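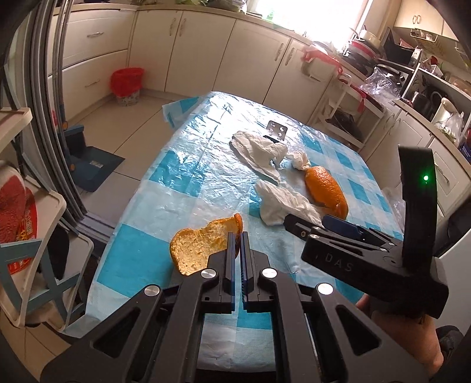

Thread on moving a small food business from one market pitch to two. A few people asked after the last one so I'm writing it down in one go.

1/ I make marmalade and a few chutneys. Four years on the Saturday market in Clakbridge, same pitch, same van. In May I added a second market at Visevach, Thursdays, nine till two.

2/ The pitch fee at Visevach is lower but you have to bring your own cover. Clakbridge puts the stalls up for you. I hadn't priced that in. A decent gazebo with weights and sides is not cheap, and the first one I bought went back.

3/ Stock. I was making 50 jars a week and selling most of them. Two markets needs more than double, as a table with gaps on it doesn't sell. I carry extra to Visevach and bring some of it home again.

4/ Jars are the thing to sort out early. I used to buy them by the tray from a cookshop. Now I order 1575 at a time from Satico, which is one pallet of the size I use. Lids come separately. Check the lids before you put the pallet away. One of my boxes was the wrong thread and I found out with a full pan on.

5/ Storage for a pallet of jars in a terraced house: under the stairs, behind the sofa, top of the wardrobe. I now rent a dry unit by the month. Should have done it sooner.

6/ Labels. I reprinted in a run of 2000 and then changed the net weight on the small jar. So I have a lot of labels I can't use. Order short runs until you are sure of your sizes, even if the price per label annoys you.

7/ Seville oranges come in January and February and that's it. I freeze them whole. They set a bit softer from frozen so I put in a few extra. When the freezer runs out I switch to sweet orange and lemon, and I say so on the label, because people who like Seville do notice.

8/ What sells is different in each place. Clakbridge buys thick cut and anything with ginger. Visevach buys fine shred and small jars. I took 14 jars of the whisky one to the first Visevach market and brought 13 back. The same jam on the same cloth, 20 minutes down the road.

9/ Card reader: signal at Visevach is bad by the church wall and fine by the road. I asked to swap and they let me. Ask. Also keep a float, plenty of people there still pay in coins.

10/ A shop in Visevach called Rana has started taking a case a fortnight. They want a third off, which is normal. It's less per jar but I don't have to stand in the rain for it.

11/ Tell your insurer and your council about the second market before you start. Mine was one form and one phone call. The phone call took longer.

12/ Is it worth it? So far, yes, though less than I'd hoped. Takings are up by a bit over half, and so are my hours. I'm keeping both until Christmas and then I'll look at the numbers again.

13/ Someone asked about recipes. I'll do a separate thread on setting points when I've got a free evening. Not this week, I've got chutney on and the onions haven't been chopped.

Jul 25, 2026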